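Minutes, Prulmont widget library, maintainers' call
May 1, 2018

Chair: Kumiko Hosoda
Minutes: rotating, taken this time by the Lismont side
Apologies: one, from the Sakamoto integration team, who sent written comments

## 1. Minutes of the last call

Accepted with one correction. Item 4 should have read "minimum API level", not "target API level". The file in the repository has been amended.

## 2. Slide-out drawer: gesture conflicts

The drawer and the horizontal pager both claim a swipe that starts near the left edge. The present rule gives the touch to whichever view is attached last, so the result depends on layout order.

K. Hosoda proposed that the drawer should claim the touch only when it starts inside the edge zone and the pager is on its first page. Lismont asked for the edge zone to be settable in XML as well as in code. Agreed. The attribute will be `drawerEdgeSize` and takes a dimension. A value of zero turns the gesture off and leaves the menu button working.

Right-to-left layouts were raised. The patch must mirror the edge zone and the page test together. A test for this is required before merge.

## 3. List adapter performance

Urico reported dropped frames when a list of 3000 rows is filtered while it is being scrolled. The trace shows the diff running on the main thread. Moving it to a worker is simple, but two filters typed in quick succession can return out of order and leave the older result on screen.
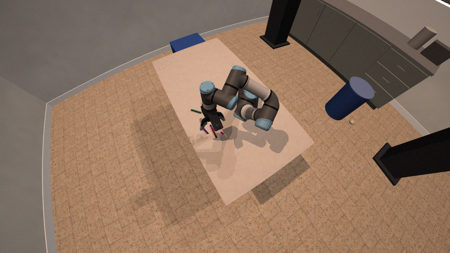 Each request will carry a sequence number and a result with an older number will be dropped. The callback stays on the main thread, so existing users need no change. Sakamoto's written comments asked for a way to supply their own executor. Agreed in principle, to be a separate pull request.

It was noted that the stable ID check logs a warning for every duplicate row. This will be reduced to one warning per adapter.

## 4. Issue 572: state lost on rotation

The expanded panel closes when the device is turned. The cause is that the panel saves its state under the view ID and the sample layouts do not set one. Two options were discussed:

- generate an ID at inflation, which fails if the view order changes
- throw a clear error in debug builds when no ID is set

The second was preferred. The sample layouts and the README will be corrected in the same commit. Issue 498 looks like the same fault seen through a fragment and will be closed as a duplicate if the reporter confirms.

## 5. Version 2

The breaking changes are limited to the renamed listener interfaces and the removal of the old colour attributes. Both have been marked deprecated in the current branch. Urico asked that the old attributes be kept for one more minor release. Not agreed, as the migration is a plain find and replace. A table of old and new names will go in the changelog.

Release candidate in June, subject to items 2 and 3.

## 6. Actions

| Action | Owner |
|---|---|
| Edge zone patch with RTL test | Lismont |
| Sequence numbers in the diff worker | Urico |
| Executor pull request | Sakamoto |
| Debug error, sample layouts, README | K. Hosoda |
| Ask reporter of 498 to retest | K. Hosoda |
| Name table for changelog | Lismont |

## 7. Any other business

The continuous build still pulls the snapshot repository first. Urico will change the order. Date of the next call to be set on the mailing list.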